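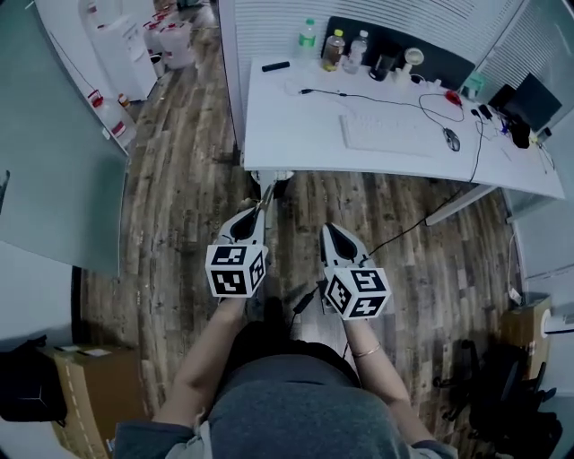
My grandfather served eleven years in an army signals unit, and since August I have been trying to write down what he told me about laying field telephone line. He was not a man of big stories. He talked mostly about cable: how to carry the drum, how to tie the line to a tree above the height of a lorry, how to mark each end so that the next man could find it in the dark. Even now, when I see a thin black cable going up towards the underside of a white desk, I hear him ask who has labelled it.

His exchange was in a village called Larico, in the back room of a school. There were two operators for each shift and the shift was long. During one exercise he stayed awake for 72 hours, and at the end he connected a colonel with the bakery. The colonel ordered bread, very politely, and it was delivered.

I have had some help from Clyde Nakamura, who repairs old military telephones and wrote to me after my last post. He corrected me on one point. I had written that the line was always two wires, but in the early period they often used a single wire and let the current return through the earth. It worked better in wet ground. My grandfather must have known this, because he used to pour his cold tea over the earth pin, and as a child I thought it was a superstition.

There is still one word in his notebook that I cannot explain. He writes "Fusum" beside some of the line numbers, always in pencil. It may be a place, or a code name for another exchange. If you served in signals and you know it, please write to me below.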